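To: housekeeping list
Subject: Re: Steel machine with the round opening — how do you keep it clean?

> We have got a big machine with a steel front at Foley, and I can not
> keep the polish nice. Every cloth leaves lines. Also I never know
> what to do with the round opening and the clear plastic parts.
> Does anybody have a routine that works?

Hello,

I have looked after a similar one at Gradville for four years, so I will tell you what I do. Please correct me if your manual says something different.

For the steel, I use warm water with a very small amount of dish soap, and a soft cloth that was washed without fabric softener. The softener is what makes the lines, in my experience. I wipe always along the grain, then I dry with a second cloth immediately. We bought the Pollico spray once, 300 ml, and it was finished before spring — I did not buy it again.

The clear parts need more patience. No alcohol and no glass cleaner, only soapy water. Ours at the Trereo building became cloudy after somebody used window spray, and it did not come back.

I attach three pictures.
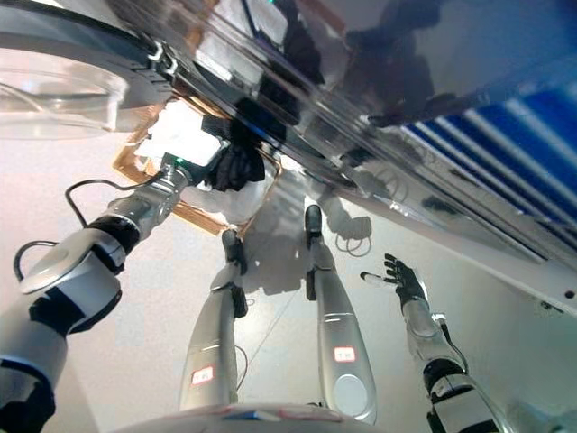
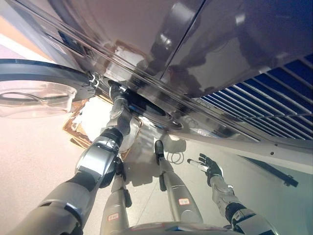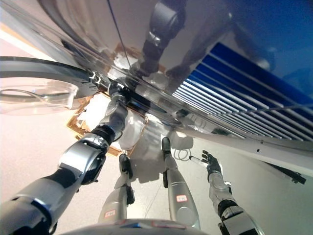 The round opening is in the second one. The blue slats can be seen in the third.

For the slats I take a dry paintbrush first, and only after that a damp cloth. If you begin with the damp cloth, the dust becomes a paste and sits in every corner. The round opening I wipe by hand, with the power off, and I go twice around the rim.

One more thing — please keep boxes and packing paper away from the place where you work with water. I learned this in December with 9 new filters, and I had to order all of them again.

What cloth do you use now? If it is the yellow kind, I think we have already found the problem.

Best regards from Gradville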